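Levau 小企业现金流预测软件

首页 > 产品 > 财务计划 > Levau

开发商：Drestard
适用对象：员工人数在100人以下的贸易、加工、服务类企业
授权方式：按公司订阅，每月49欧元（不含税）
界面语言：中文、英文、匈牙利文

产品简介

Levau用来回答一个问题：按目前已知的收款和付款安排，公司账户上每一周还剩多少钱。软件从会计系统和银行对账单中读取数据，按周排出未来17周的资金进出，并在余额可能低于设定下限的那一周给出提示。

它不做记账，不出税表，也不能代替会计。已经在用会计软件的公司继续用原来的软件，Levau只读取其中的应收、应付和银行流水，不会向会计系统写回任何内容。

很多小公司的现金流表是一张电子表格，由老板或者出纳每个月更新一次。表格本身没有什么问题，麻烦在更新。客户改了付款日期，供应商要求预付，增值税和季度社保碰到同一周，这些变动往往散落在邮件和电话里，等到月底再填进表格，已经过了可以调整的时间。Levau把更新这一步改成每周一次的固定操作，熟练以后一个上午可以做完，多数用户用不了那么久。

主要功能

周度预测表
以周为列，以收支类别为行，默认显示17周，可以折叠成月。每个格子都能点开，看到组成这个数字的具体发票或合同。手工填写的金额用斜体显示，与系统读取的金额区分。

付款习惯修正
发票上写的到期日和客户真正付款的日子常常不是一回事。Levau会根据每个客户过去的付款记录，算出该客户平均晚付或早付的天数，并据此移动预计收款日。付款记录少于4笔的客户不做修正，按发票到期日计算。修正天数可以手工改，也可以整体关闭。关闭后表格顶部会有一行提示，避免看表的人误会。

情景对比
可以保存4个情景并排查看，比如“正常”“大客户推迟一个月”“购买新设备”“暂停招聘”。情景之间共用同一份基础数据，基础数据更新后各情景自动重算，不必一个一个改。

余额下限提醒
下限由用户自己设定，可以按账户分别设，也可以设一个合计数。预测余额低于下限时，软件在首页列出相应的周次，并附上那一周金额最大的几笔支出。提醒可以发到邮箱。不提供短信提醒。

税款与固定支出日历
工资、房租、贷款本息、保险费、增值税等按周期录入一次即可。遇到周末或公共假日，可选择提前或顺延。各国的假日表每年由Drestard更新。

多账户与多币种
支持多个银行账户和外币账户。外币按用户填写的汇率折算，软件不自动抓取实时汇率。对于以预测为目的的表格，我们建议每月固定一次汇率，否则每周的差异里会混入汇率变动，看不清真正的原因。

偏差报告
每周导入新的流水以后，软件把上周的预测和实际放在一起，列出差异最大的项目。偏差分为三类：金额不同、时间不同、预测中没有。第三类最值得看，通常是漏登的合同或者临时采购。

数据导入模块 Celine

Celine是Levau自带的导入模块，不单独收费。它接受CSV和Excel文件，也接受多数银行网银导出的对账单格式。第一次导入时需要指定各列的含义，之后同一来源的文件会沿用这个设置。

导入前Celine会先做检查，发现以下情况时会停下来让用户确认：
同一张发票号出现两次，且金额不同；
日期早于公司启用日期；
付款方名称与已有客户相近但不完全一致；
文件的期末余额与上一份文件的期初余额对不上。

名称相近的处理值得单独说一句。很多公司的客户名录里，同一个客户有两三种写法，带不带“有限公司”，带不带分公司所在地。Celine不会自动合并，只把可能重复的名称列出来，由用户决定。合并以后可以撤销，撤销时历史付款记录会按原来的名称分开。

使用流程

第一次使用分为准备和录入两部分。准备阶段请从会计系统导出未收款发票、未付款发票，以及最近一年的银行流水。如果只有半年的流水也可以用，付款习惯修正的准确程度会差一些。

录入阶段先填期初余额，再填固定支出，最后导入发票。顺序不要颠倒，软件会根据固定支出识别流水中的重复项目，先导入流水的话，需要手工标记的条目会多出不少。

之后每周的操作是固定的：导入新的流水，核对期末余额，看偏差报告，修改有变动的收付款日期，保存。保存时软件会生成一份当周的快照，快照不能修改，可以随时调出来与后来的版本对照。

产品负责人Ákos Bozsik的建议是把更新放在每周同一个时间，由同一个人来做，并且在更新当天让负责销售的人看一遍收款日期。财务人员知道发票什么时候到期，客户是不是在等验收、合同里有没有附加条件，销售那边更清楚。

角色与权限

管理员：可以修改所有设置，添加和删除用户。
编辑：可以导入数据，修改预测，不能修改余额下限和汇率。
查看：只能看表和导出PDF。银行经理、外部会计和股东一般用这个角色。

工资一行可以设为只显示合计，编辑和查看角色看不到明细。股东借款、分红等行也可以做同样的设置。每个公司的用户数不限，价格不因用户数变化。

与银行沟通时的用途

申请透支额度或者季节性贷款时，银行一般会要求提供现金流预测。Levau的导出文件包含预测表、主要假设和最近的偏差报告。偏差报告是可选的，我们建议带上。过去的预测与实际相差多少，信贷人员看了以后对表格里的数字会更有把握，也会少问一些问题。

为我们提供咨询的Pouran Akbari整理了一份假设说明模板，随软件提供，内容包括销售收入的依据、主要客户的付款条件、季节变化、已签未付的合同，以及没有计入预测的事项。模板为Word文件，可以删改。各家银行的要求不同，提交前请先问清楚对方需要的期限和格式。

用户案例：Győri

Győri是一家做门窗五金批发的公司，旺季从春末到秋初，冬季收入少，而供应商的年度返利协议要求在冬季下单。过去的做法是每年年初向银行申请一笔透支，额度按上一年的数字加一点，用多用少没有仔细算过。

使用Levau后，公司先把冬季订货拆成几批，分别放进不同的情景里比较。结果显示资金最紧的一周出现在三月，不在原先以为的一月，原因是增值税和最后一批货款落在了同一周。公司和供应商商量后，把最后一批货款推到了四月，当年申请的透支额度比上一年低。

案例中也有不顺利的地方。启用的头两个月，偏差报告里“预测中没有”的项目很多，大部分是仓库直接下的小额采购。公司后来给仓库设了一个月度预算行，不再逐笔录入，表格才稳定下来。

不适合的情况

以下几类公司用Levau的效果有限，购买前请考虑：
每天现金收入占绝大部分的零售店和餐馆，按周预测帮助不大；
需要合并多个法人主体报表的集团，Levau目前一次只能处理一个公司；
单个项目周期超过一年、按里程碑收款的工程公司，17周的窗口偏短，需要另外准备长期计划。

系统要求与数据存放

Levau通过浏览器使用，不需要安装。支持近两年内的主流浏览器版本。手机上可以查看预测表，不能导入数据。

数据存放在欧盟境内的服务器上，每天夜里备份。用户可以随时导出全部数据，格式为CSV。取消订阅后，账户转为只读，用户在只读期内仍可导出，期满后数据删除。只读期的长度写在订阅合同中。

价格与订购

每月49欧元，按月付款，可随时取消，当月费用不退。按年付款的优惠请向销售部询问。价格包含Celine导入模块、全部角色、邮件支持和每年的假日表更新。

试用期内功能没有限制，不需要填写银行卡信息。试用期间录入的数据在转为正式订阅后保留。

启用辅导为可选服务，单独报价。辅导以视频会议方式进行，由我们的人员与贵公司负责财务的同事一起完成第一次导入和第一份偏差报告。请提前准备好上文提到的导出文件，没有文件的话辅导只能改期。

常见疑问

会计软件没有导出功能怎么办
可以手工录入发票。未结发票数量不多的公司，这样做也能接受。Celine附有一份空白的Excel表，填好后整体导入，比在界面上逐张输入快。

预测期能不能延长
目前不能。超过17周的收付款可以录入，到期进入窗口后自动显示。

能不能由外部会计来操作
可以，给对方编辑角色即可。一位外部会计服务多家公司时，用同一个登录名就能在各公司之间切换，各家数据互相看不到。

会计年度中间开始用有没有影响
没有。预测从启用的那一周开始，和会计年度无关。

支持时间

邮件支持在工作日提供。周日进行系统维护，期间登录可能中断，维护前会在首页显示通知。七月起，导入设置的帮助文档增加了中文版，可在登录后的“帮助”菜单中打开。

相关产品

Levau假设说明模板（Word）
Levau启用辅导
Drestard应收账款催收信函范本

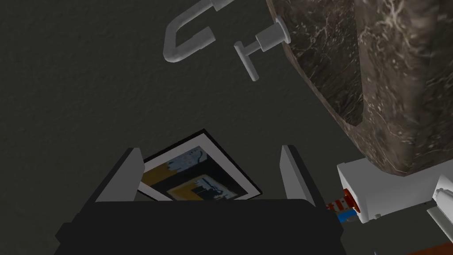 黑色细边框抽象画，白色衬边，芥末黄、黑与浅蓝灰色块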